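Baidoo, January 2026

3. How people pick a door color

I went into this part of the study thinking paint was a matter of taste, and I came out thinking it's mostly a matter of neighbors. We sent our questions to 1186 households in Trelness and Mutmont, and the replies were a joy to read (some ran to 5 pages!).
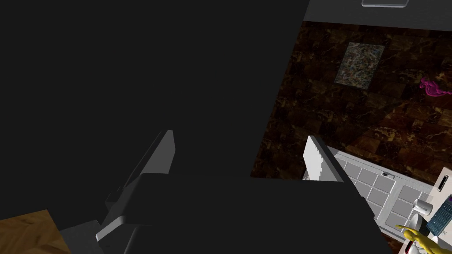 What struck me first was how few people had chosen alone. They'd seen a color on a friend's door, liked it, and waited – sometimes for years – before they dared. Mutmont folks waited longer, and I still can't say why.

Inside the house it's a different story. Interior doors got bolder answers, and orange came up more than I'd have bet on, mostly for rooms at the end of a dim hallway.

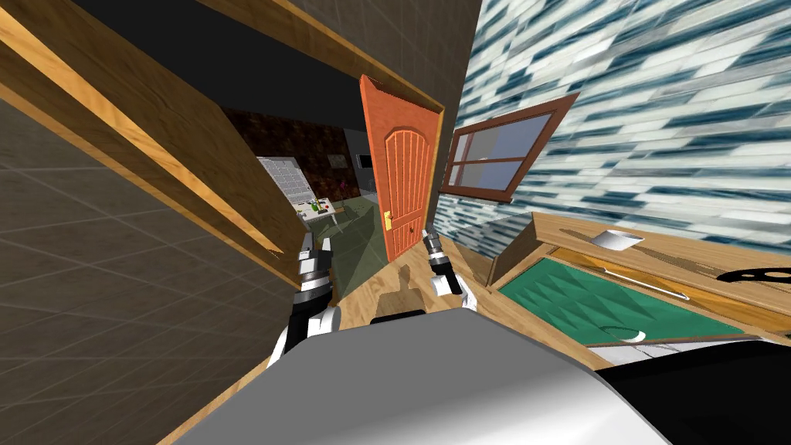

Figure 4. Open orange door at the end of a narrow wooden passage (rendered).

I'd still like to split the replies by age of house, but our March round didn't ask for it.

Contact: Gevuvier Papers, Baidoo | © Gevuvier | Back to top

Comments

Ours has been green for ages and now half the street is green. Guilty!

Did you ask renters? My landlord only allows white.

Nice read, but I'd love to see the full list of questions.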